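Search this site Search Go
February
By Poonam Chaturvedi, Fuseck Press Office

Fuseck to open phone repair counter in Nurthorpe

NURTHORPE – Fuseck will open a walk-in phone repair counter on Tuesday at 15 Chan Street. The counter will handle cracked screens, worn batteries and charging faults. Most repairs will be done the same day.
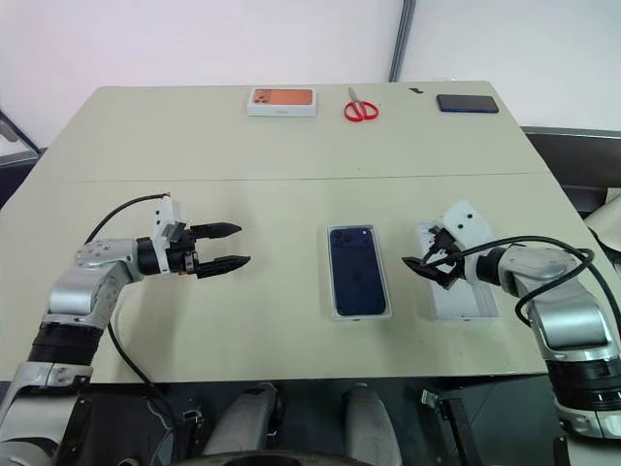
The company will also take in old phones for recycling at no charge. Customers should back up their data and remove SIM cards first.

"People here have been mailing their phones away for repair and waiting a week or more," said store manager Niilo Kauppinen.

The first 200 customers will receive a free battery check. Doors open at 9 a.m.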